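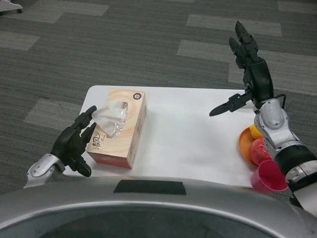 Zakavell upper body kit, worth it for a small shop?

bench_lam
Posted October 2024

We've had the Zakavell two-arm kit on evaluation since July and have to decide whether to buy it or send it back. Quote is $2,436 a month on the lease, with the hands, the software seat and phone support included. There are 2 of us who would run it, me and Ánh Trương. The work would be light tabletop handling: tissues out of a box, fruit off a plate, cups moved from one spot to another. Later on, kitting small parts into trays.

What I like so far: setup took a day, the arms hold position well, and the hand has enough fingers to do a proper pinch. What I don't like: thin soft things are slow. A tissue is harder for it than an apple. The approach angle has to be right or the fingertips close on nothing.

Anyone here past the evaluation stage? Mainly interested in what breaks.

— Lâm Ông

drayage77
We leased one for 9 months. Arms were fine the whole time. Hands were the weak point. We had a tendon go slack on the right index finger and the swap took eight days because the part came from overseas. Ask for a spare finger set in writing before you sign.

Silcombe_Pete
Full disclosure, I work at Silcombe and we sell a competing gripper, so weigh this how you want. For apples and cups you don't need five fingers. A two-jaw gripper with soft pads does both and costs a fraction of that lease. Multi-finger hands make sense if the items change every day.

bench_lam
Items do change. That's the reason we're looking at hands in the first place. We tried a two-jaw on the cup and it was fine by the rim, but we lost time every time we switched to something flat.

mo_kessler
I disagree with Pete on the cost part. By the time you buy two arms, two grippers, a controller and a couple of weeks of integration you're not saving much in year one. Year three is a different story, so it depends how long you plan to keep it.

Silcombe_Pete
Fair on year one. I'd still want to see cycle times before paying for that many joints.

bench_lam
Cycle times from our log, 8 runs each, averaged:
Apple, plate to center of table: 9 seconds
Cup, same move: 11 seconds
Tissue pull: 26 seconds, counting retries

The tissue number is the problem. Most of it is the hand backing off and coming in again.

drayage77
Is that with the stock grasp library or did you teach it?

bench_lam
Stock for the apple and cup. Ánh taught the tissue one herself by teleop. Stock didn't have anything usable for it.

ngo_fixtures
We build tables and fixtures here at Ngô, mostly for test benches. Two things. First, a white top can give you trouble with depth if the lights are straight overhead. Try a matte mat and see if your retries drop. Second, fix the tissue box down. If a light box slides even a little during the pull, the taught motion is off for the next one.

bench_lam
Will try both. Box is not fixed right now.

mo_kessler
Not sure I'd fix it down. If the point is to evaluate the product for real use, nobody's going to tape their tissue box to the table. You'd be testing the fixture.

ngo_fixtures
Depends what he's buying it for. He said kitting. Kitting trays get fixtured.

mo_kessler
OK, for kitting I agree.

tall_order
Has anyone compared support between Zakavell and Drakon? I had a Drakon single arm and support was email only, usually a two-day wait. If Zakavell picks up the phone that's worth money to me.

bench_lam
They pick up. I've called four times and got a person each time. One of those calls got passed to engineering and I had a config file back the same afternoon. No complaints there.

drayage77
Same experience on the phone side. It was parts that let us down.

bench_lam
Update after the weekend. Put down a gray matte mat and clamped the box. Tissue pull is down to 17 seconds on average. Ánh thinks most of that is the clamp, I think it's the mat. We'll run them separately this week.

Also asked about the spare finger set. They'll include one set with a 24-month term but not with 12. Still waiting to hear what a second set costs.

Silcombe_Pete
17 is respectable. Post the separate numbers when you have them.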